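Tuesday was gripper tune-up day, and I love gripper tune-up day! The pair from Mellivus had done 2000 cycles, so I swabbed the marker cubes, snugged up the jaw screws and rerouted the cable on the right one — it kept snagging on my sleeve.

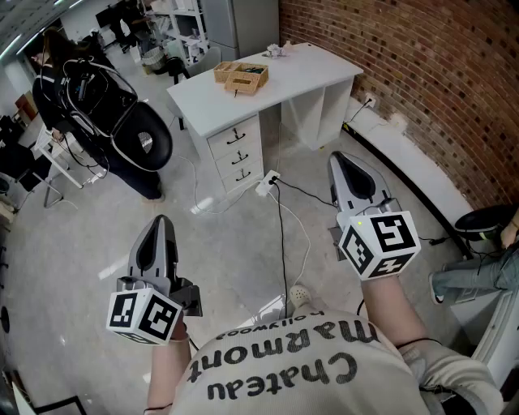 Both grippers in hand, green light on the right one.

Next up is the width calibration. Yaqin Cai wrote us a great little script for it: open, close, hold, repeat 200 times. I'm swapping the finger pads before I run it.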